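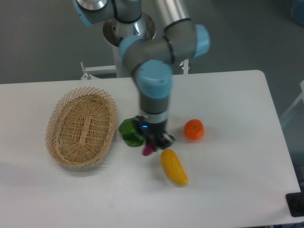
Plateau blanc de la grande table, côté angle arrondi.

Carnet d'atelier, avril
par Milovan Stojanovska

Reprise des essais de colle d'amidon pour les registres de Flerine. Le lot de mars tournait au bout de quatre jours, odeur aigre et petits points gris contre le couvercle. Teodora penche pour l'eau, moi pour le bocal. On a changé les deux, donc on ne saura pas.

9 h 20. Amidon de blé, 180 g pour la casserole entière, trempé depuis la veille. Cuisson au bain-marie, quarante minutes en remuant sans arrêt. La masse devient translucide vers la vingtième minute, puis elle se raidit d'un coup. J'ai baissé le feu trop tard et il y a une peau au fond, jetée. Le reste passé deux fois au tamis de crin.

11 h. Trois dilutions sur chutes de papier japonais Kelmendi, le fin :
- épaisse : prend vite, gondole sur les bords, à garder pour les dos
- moyenne : bonne tenue, se repositionne pendant une minute à peu près
- claire : traverse le papier, laisse une auréole sur l'encre brune

Pour les déchirures on part sur la moyenne, pinceau presque sec. Refaire l'essai d'auréole avec un buvard neuf, celui de ce matin avait déjà servi.

Registre 2406 : couture cassée au troisième cahier, nerfs sains. Le plat inférieur ne tient plus que par la toile. Une ancienne réparation au ruban adhésif sur le feuillet de garde, jaunie, cassante ; le support part tout seul à la spatule, l'adhésif non. Gomme crêpe d'abord, solvant seulement si Teodora est d'accord.

Registre 3193 : moisissure inactive en tête, poudre sèche. Dépoussiéré sous hotte, pinceau doux puis éponge. Deux feuillets collés ensemble, pas forcé. À humidifier demain entre deux intissés.

15 h 40. Appel de Brurkau pour le carton de conservation. Délai de trois semaines, et ils ne font plus le gris clair en grand format. J'ai pris le crème. Le bon de commande est dans le classeur vert, page 956 du cahier de suivi pour le report.

Note de T. Mujić, au crayon : « Ne pas mettre la colle dans le frigo du haut, il gèle au fond. »

À faire :
étiqueter les bocaux avec l'heure de cuisson
affûter le couteau à parer
rendre la petite presse à Pristus
retrouver le second plioir en os

3 commentaires · 5 partages
Contact | © Atelier de reliure, Flerine | Haut de page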